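Organización del espacio doméstico I
Apuntes de la sesión 7: la taza y su estante
Prof.ª Sofia Fonseca

Retomamos donde lo dejamos antes del parón, es decir, en la pregunta de por qué una cocina con sitio de sobra tiene siempre la encimera llena. La respuesta del manual de Drollell ocupa 19 páginas y se resume en una línea: guardamos donde cabe, y cogemos donde pillamos. El resto del capítulo son diagramas de flechas que no entran en el examen.

Conceptos que sí entran:

Superficie de paso. La que usamos para apoyar algo «un momento». La unidad de medida del momento sigue sin definirse.

Superficie de destino. Donde el objeto vive. Tiene que verse y alcanzarse sin mover otras cosas. Si hay que apartar una ensaladera para llegar a ella, es un almacén, y a efectos de esta asignatura se considera perdida.

Frente libre. El lado por el que entra la mano. En los estantes con laterales de rejilla suele haber uno solo, y por eso conviene decidir hacia dónde mira antes de llenarlos. Girarlos después, cargados, es una experiencia formativa que no recomiendo. 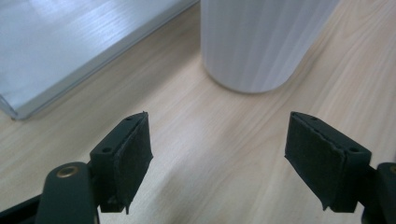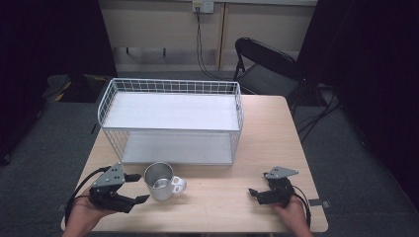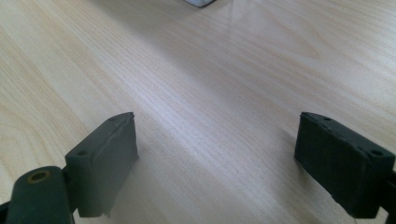

La taza es el objeto más difícil de la casa, aunque nadie le dedique un armario a medida como a las copas. Es pequeña, se usa a diario y tiene un saliente lateral que arruina cualquier cálculo de anchura. Con un estante de rejilla blanca de dos niveles y una taza de acero delante, todavía en la mesa, la decisión es doble: balda de arriba o hueco de abajo, y asa hacia dónde. Con el asa blanca a la derecha, como está ahí, un diestro la coge bien; un zurdo la coge igual, pero se queja. Arriba, la rejilla hace de barandilla por detrás y por los lados – útil contra los empujones. Abajo se entra de frente, y hay que contar con la altura de la taza más la de los nudillos, que en los planos no salen nunca.

Regla práctica: lo que se usa cada mañana, a la altura a la que llega una persona dormida.

Sobre el catálogo de Plultby que circula por el grupo: anuncia 370 combinaciones de módulos. Las he mirado casi todas y ninguna contempla que alguien deje las llaves encima. El de Goltell es más modesto y trae las medidas interiores, que son las que hacen falta.

Ejercicio para la próxima sesión. Elegid una taza y un estante de vuestra casa. Medid la taza con asa y sin asa, dibujad el frente libre y proponed dos posiciones. Una cara, a mano. No se admiten capturas del configurador de Fuchs, por muy bonitas que queden las sombras.

Lectura: Drollell, capítulo 4, sin los diagramas.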